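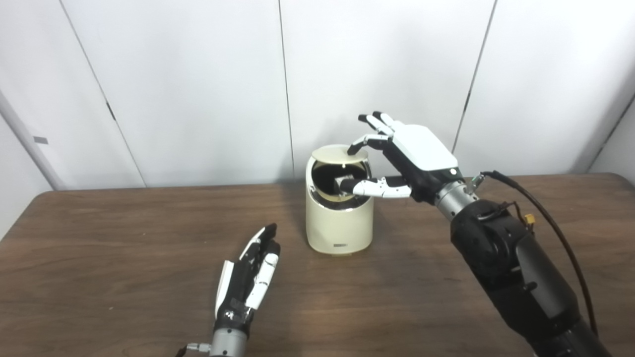

## Tasska: dock queues after the September patch (thread)

Notes on how barges pick a berth in Tasska now that the September patch is out. Everything was tested on the Orellana map, normal difficulty, no mods except Fateo, which I use only to read the queue values. If you play on the coastal maps, most of this applies but the tide rules sit on top of it.

---

Before the patch, a barge chose its berth when it left the previous port. The choice was fixed. If a slower barge got to that berth first, yours waited behind it even with the next berth open.

---

Now the choice is made at the outer buoy. The game looks at every berth that accepts the cargo type, scores each one, and takes the lowest score. The score is the sum of remaining unload time at the berth, travel time from the buoy, and a penalty for each barge already assigned there.

---

The penalty is the part the patch notes leave out. It's 8 ticks per assigned barge, regardless of what the barge is carrying. A grain barge that takes forever and a mail barge that is gone in a moment add the same amount.

---

Consequence: mixed ports got better and bulk ports got slightly worse. A berth with one huge grain load pending looks cheap to the scorer until that load starts moving. Remaining unload time only counts barges that are already tied up.

---

Easiest way to see it yourself: build two grain berths at the upper Orellana port, send three full grain barges and two mail barges, and pause when the last one reaches the buoy. Open the port panel and switch to Assignments. The mail barges will often be parked behind grain.

---

Fix for that one: restrict a berth to mail. The filter is under Berth > Accepts, and it's applied before scoring, so filtered berths never enter the comparison. You lose some flexibility at harvest time. I think it's worth it on any port with daily mail.

---

Ties. If two berths score the same, the game picks the one with the lower build index, meaning the one you built first. Demolishing and rebuilding a berth moves it to the end of the order. Upgrading in place keeps its position.

---

That matters for tugs. Tugs don't use the scorer at all. They idle at the first berth in build order, so if your oldest berth is the far one, every tow starts with a long empty run.

---

Moving the tug idle point isn't possible in the regular UI. You can rebuild the berths in the order you want, or you can set the idle berth in Fateo (Port tab, last row). The setting survives a save and reload. It does not survive a port upgrade, so set it again after each tier.

---

Re-evaluation is the other big change. A barge that has passed the buoy can now switch berths once, if another berth's score drops below its current one by 10 ticks or more. After the switch it's locked.

---

The threshold is there to stop barges swapping back and forth. It works. I ran the old save that used to jam the channel every autumn and the channel stayed clear through the season. Channel speed limits still apply during a switch, and a switching barge has the lowest right of way.

---

Where it goes wrong: long piers. If berths are far enough apart, the barge spends its one switch early, then gets passed over when a closer berth opens. Short piers with a shared basin do much better under the new rules than a single line along the bank.

---

My current layout for the upper port, in build order:

1. Mail berth, filtered, nearest to the tug shed
2. General berth
3. General berth
4. Grain berth, filtered, at the elevator
5. Timber berth, downstream side

The two general berths share one basin. The basin needs dredging to depth two or loaded barges will refuse it without giving a warning.

---

About that missing warning: the barge doesn't show as blocked. It shows as "waiting for berth," same as a normal queue. If something has been waiting for more than a day with an open berth next to it, check depth first and the cargo filter second.

---

Cranes. Crane level changes unload speed, and the scorer does read it, but only at the moment the barge ties up. Upgrade a crane mid-unload and the score stays stale until the next barge. Do upgrades when the berth is free if you care about throughput that day.

---

Several people asked about crew shifts. Berths closed for the night are scored as if they were open. A barge that reaches the buoy at dusk will happily take a closed berth and sit there until morning. Either run a night crew at one berth or delay departures with the schedule offset.

---

Offset of 9 hours from the lower port gets a standard barge to the upper buoy just after the morning shift starts, with the current at its summer value. In spring flood you need more. The travel estimate in the route panel uses the yearly average current, so don't rely on it for this.

---

Tipene Fairweather posted a spreadsheet on the Prultmont forum that corrects the estimate by month. I checked the summer and fall rows against my own runs and they hold up. The winter rows assume the icebreaker contract, so skip those if you didn't sign it.

---

Correction to the post about ties: a berth that changes type (general to timber, for example) also goes to the end of the build order. I had that down as an in-place upgrade. It's handled as a rebuild with a discount.

---

Old saves: barges that were under way when you updated keep their old fixed berth until they complete one trip. Don't judge the new behavior from the first few days. My save took about 11 days to clear them all, mostly on account of two timber barges on the long route.

---

Not tested yet: passenger ferries, anything with locks, and multiplayer ports with shared berths. The ferry panel lists a priority value that the barges don't have, and I don't know if it feeds the scorer or only the right of way.

---

I'll run the lock maps on Sunday and add the results here. If you have a save with a jammed lock port from after the patch, send it over. Unmodded please, or Fateo only.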